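Re: [brullham-money] Prepaid cards at the Saturday-style markets
Date: May 18, 2021

On the list it was written:

> Has anyone here got the Zudau prepaid card to work at
> the Brullham market? Two stalls took mine and the third
> said I was under their minimum. I had 50 dollars on it.
> Also there seems to be a monthly fee I don't remember
> agreeing to. Is cash still easier?
>
> Thanks in advance, and sorry if this came up before.

It came up before. It comes up every time somebody opens a statement, so no need to be sorry.

The minimum is set by the stall. Zudau will tell you on the phone that no merchant may set one, and the merchant will tell you, while holding your tomatoes, that Zudau can come and say so in person. I've stopped arguing and I buy more tomatoes.

The fee is in the terms, section 4, after the part on lost cards. You pay it in any month where you load less than 700 dollars. I load a lot less than that, so I have been a loyal contributor for some time. If you set up direct deposit of any size they drop it, but you have to call and ask, and then call again in July when it comes back.

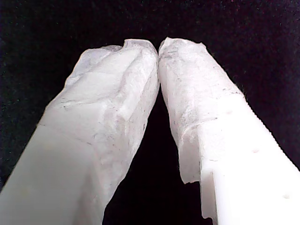 Two white gripper fingers, tips together.

Is cash easier? At the market, yes. The ATM by the gate is run by Esov and charges for the withdrawal, and then your own bank charges you for having gone to Esov. The one inside the Kļaviņa bakery is free if you bank with the credit union, and it gives out small bills, which the stalls like a good deal better than they like you. It does run dry by mid-morning.

What I do now is keep the Zudau card for online orders and anything with a "free trial" attached. I never leave much on it, so when a trial forgets to end, the charge bounces and I get a stern email. I can live with stern emails.

One more thing before you cancel: spend the balance down first. They refund by paper check, the check takes up to 50 days, and they take a processing charge out of it. Mine came to less than the parking when I went to deposit it.

If somebody has the newer card, the one with the 1000 dollar daily limit, I'd like to know whether the fee rules are the same. The website has two pages on it and they disagree.

--
To leave this list, send a blank message with "unsubscribe" in the subject line.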